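3.2 Work surfaces and small furniture

The second group of items in the Laltmont inventory consists of work surfaces and the small furniture kept on or beside them. We treat the two together because the people who used the rooms did so. In the interviews, a table was seldom described on its own. It was described by what stood on it, what was fixed to its edge, and what had to be moved before it could be used for anything else.

Our inventory covers 246 items recorded over 10 visits in four shared workrooms. Each item was entered once, on the first visit at which it was seen, and later changes of position were noted against the same entry. Marijke Van Acker made the entries and Cor Brouwer checked them against the room plans at the end of each visit. Where the two disagreed on whether something was furniture or equipment, the item was kept under both headings and left out of the totals in Section 4.

Wooden tops were the most common surface in all the rooms. Users liked them for reasons that had little to do with strength. Several said that a pale top made it easier to find small parts, and two said that they judged how worn a table was by its color near the front edge. Only one person mentioned cost. We did not measure wear, and the remarks are reported as given.

Edges need a separate note. Earlier work on shared rooms (Declercq; Leston) treats the edge of a table as a boundary between one person's space and the next. In our material it was also a place to keep things. A raised edge or rail stops items from rolling off, and it gives a clip or clamp something to hold. Figure 3 shows a wooden tabletop with a black metal rail along one side, a small black clip fixed to the rail, and a small wooden bench with a black metal frame standing on the wood.

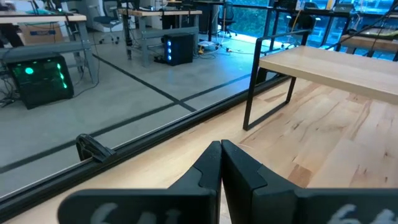

Figure 3. Tabletop with edge rail, clip and small bench. Black tape marks the concrete floor beyond the rail.

Small benches and raised stands were harder to classify. A bench standing on a table is a piece of furniture by its shape, but in use it may serve as a shelf, a step for other items, or a second work surface at a better height. Users gave different names to the same piece, and the name sometimes changed between visits. We therefore coded these pieces by form (top, legs, frame) and recorded the stated use in a separate field. The Lirach coding scheme, which we followed elsewhere, has no category for furniture placed on furniture, and we added one.

Floor level was included for two reasons. First, items that did not fit on a table were often put down next to it, and computer towers were a regular case. Second, tape on the floor was used in some rooms to mark out areas. The meaning of the tape was not always clear to the people working there. One user took the strips to show where tables should stand, while another thought they were left from an older layout and ignored them. We entered floor tape as a fixture and did not try to assign it a purpose.

Two limits should be kept in mind. The visits were all made in the morning, so the entries say little about how surfaces were cleared at the end of the day. The plans were also drawn at a scale that does not show items fixed to an edge - clips, hooks and short rods appear in the written entries only. Readers who want to compare rooms by the number of such items should use the entries and not the plans.

3.3 Storage and containers

Storage items were entered by the same procedure, with one change. A closed container was counted as a single item whatever it held, and its contents were recorded only when a user opened it during the visit.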